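Home Diary Older entries About Search

May, late evening

Back from the open afternoon at Nikzad with sore feet and a free pen. Everyone there wanted to tell me the machines are nearly ready. Ready for what, I kept asking. The Clultari people had a film running of one folding a towel. I timed it on my watch while I ate my sandwich and it took two minutes, and then the film went back to the start before the towel got put anywhere. I can do a towel while shouting up the stairs.

Limow were the more sensible lot. They had a leaflet saying their machine had made 2,802 practice grabs since the winter, and the man on the table admitted that most of those were at the same sort of part in the same sort of place. I liked him for that. I asked what happens if the part is upside down and he said "good question" and looked for his tea.

What I keep coming back to is the repair bench, which I know something about, having spent nearly 30 years at one. People think it's a tidy job, so a machine ought to manage it. But take a server board with the processor out and the load plate up. The contacts in that socket will bend if you so much as sneeze at them. The memory slots have little white latches that want a thumb, and the thumb has to know when to stop.
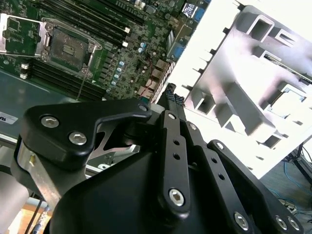

And that's before you get to the wires. A thin red one looping across a board will catch on anything that goes past it, and no two benches have it lying the same way. My own hands learned that by ruining things, which Nunitz paid for at the time and never quite forgave.

I'll believe it when one of them swaps the memory in a machine it hasn't met before, closes the lid and finds the screw it dropped. Same at home. Never mind the towel, let it do the cupboard under the sink.

Must ring about the boiler in the morning. Left the pen on the bus.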